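From: Radeck
To: counter-layout list
Subject: Re: Rosbridge counter, tray position and bottle rack

> The proposal is to move the sandwich tray to the back of the counter
> and bring the bottles forward, as they are the taller items and easier
> to grip. The tray would then need a 600 mm reach. Any objection before
> the plan goes to Sachdeva in April?

Yes, one objection to the tray and a smaller one to the bottles.

The tray is the only thing on the counter that gets used one loose piece at a time. Sandwiches have to be lowered on to it level, or the filling slides out of the side. At 600 mm, over the top of a row of bottles, that is awkward for anyone and will slow down refilling. Bottles can be lifted straight up and don't mind a longer reach.

The second point is the rack. It is tiered, so the back row stands higher than the front and both rows can be got at from one side. If it comes to the front, the back row gains nothing from the extra height and the whole rack hides whatever is put behind it. The present layout has it near the back, with the tray in front:
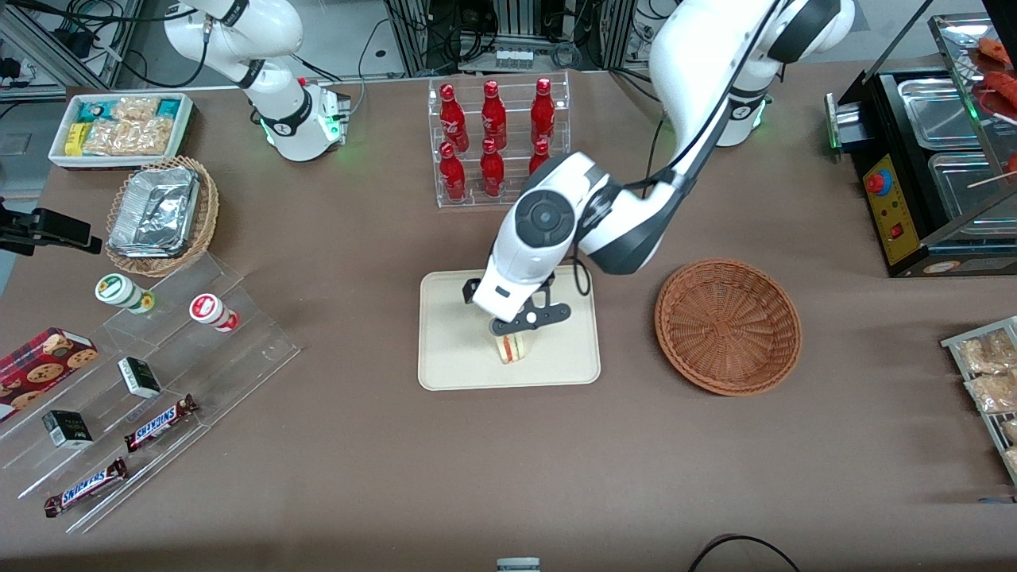 Current layout: sandwich tray in front, six bottles in the tiered rack behind, baskets and packets to the sides.

I would keep those two where they are and change the following instead.

1. The packet tray. The small yellow box, the teal and white packets and the clear bags of biscuits all share one white tray. A divider would stop the bags spreading into the rest. Drerkex list one that can be cut to length.

2. The darker basket, right of the sandwich tray. It is shallow, so rolls or wrapped items only, one layer. Anything stacked above the rim will end up on the table.

3. The lighter basket. Foil containers don't sit flat in a round basket. Either give them a square tray or put a liner in the bottom – I have no strong view as to which.

On width: the drawing gives 1000 mm for the working part of the counter. Please confirm whether that includes the 4 mm edging strip at each end. The plan I have shows it both ways on different sheets.

If the tray must go back regardless, then the rack should move to one side and not in front of it. I can redraw on that basis, but would want the width settled first.

Radeck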